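Wall Panel Renewal at the Flestis Building: Progress Report, Phase 2
Submitted to the Soler Fund, Dec 2, 2019
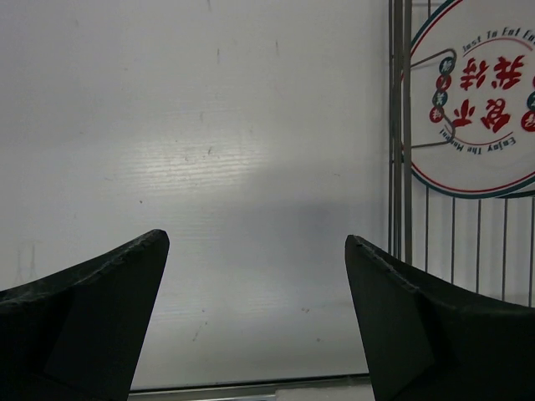

The grant agreement for Phase 2 asks for a written account of work completed, money spent and any change to the approved plan. The present report covers the period from June to the end of November. It should be read together with the room schedule sent under separate cover, in which every panel in the building carries its own line.

Background

The teaching rooms on both floors are lined with white wall panels installed when the building was converted. They have had heavy use. Chairs, carts and bags are pushed against them daily, and the surface marks easily. By the time the application was made, the panels in the busiest rooms had collected scuffs and scratches at most heights, and instructors had raised the matter in two successive annual reviews. Phase 1 dealt with the entrance corridor and the office. Phase 2 covers the teaching rooms and the small workroom beside the stairs.

The agreed aim was to clean and keep as many panels as possible and to replace only those that could not be brought back to a fair condition. There are 80 panels in the scope of Phase 2.

Work completed

All panels were inspected in June by Severino Prieto, facilities lead, and placed in one of three groups: clean only, clean and repair, or replace. The inspection was carried out under the ordinary room lights and repeated with a hand lamp held low against the wall. The second pass was slower but worth the time. Glare from the ceiling fittings tends to hide fine scratches on a white surface, and several panels first marked "clean only" were moved to the repair group after the lamp was used.

Cleaning was completed in the upper-floor rooms during the summer break and in the lower-floor rooms over four weekends in the fall. The method was kept simple: a dry cloth, then a mild soap solution, then clean water, then a dry cloth again. Gray scuff marks generally responded to this. Old marks left by tape and printed labels were more stubborn, and in some cases a faint outline can still be made out from close by. We do not consider these outlines a reason for replacement and have recorded them as accepted.

Thin vertical scratches are the most common remaining defect. Where they cannot be felt with a fingernail, they have been left alone. Where they can be felt, the panel has been treated with a filling compound supplied by Skanetti and rubbed down by hand. The first trial, in the workroom, was too glossy when dry and stood out against the rest of the wall. The supplier exchanged the product at no charge, and the matte version has been used since.

At the date of this report, 83 percent of the Phase 2 work has been signed off. The remainder is in the two largest teaching rooms, where access depends on the class timetable.

Base rails

The original plan did not mention the metal strip at the foot of the panels. During the inspection it was found that dirt had gathered in the narrow line between the strip and the panel above it, and that mopping had spread some of it back onto the wall. Each length of strip is now being wiped out with a soft brush and checked for loose fixings before the panel above is signed off. This has added time to every room. It has not required additional materials beyond brushes.

Two lengths of strip in the lower corridor were found to be bent and have been straightened in place. One further length, behind the storage shelving, will need to be taken off. Ms. Arroyo has asked that this wait until the shelving is moved for the winter stock check.

Expenditure

Spending on materials in the period was $1,870, covering cleaning supplies, filling compound, brushes and replacement panels from Ustov. Labor was met from our own facilities budget, as set out in the agreement. Receipts are attached to the financial return. No transfer between budget lines is requested.

Changes to the plan

The order of rooms was changed once. The upper-floor art room was brought forward when a course there was canceled, and the lower-floor reading room was moved back in its place. The work on base rails described above is the only addition to scope.

Delivery of the replacement panels was later than quoted. Those received so far are a slightly warmer white than the existing ones – the difference shows mainly where new and old sit side by side in daylight. For this reason new panels are being fitted as full sections between corners where the quantity allows. The supplier has been asked whether a closer match is available, and a reply is awaited.

Next steps

The remaining panels will be cleaned and repaired during the winter break. Severino Prieto will then carry out a final inspection of every room with the hand lamp, using the same three groups as before, so that the results can be compared line by line with the June schedule. A short care sheet for cleaning staff is in draft and will be posted in both supply closets.

The closing report and final financial return will follow the last inspection. Questions on this report may be addressed to the undersigned.

Leire Arroyo
Building Manager, Flestis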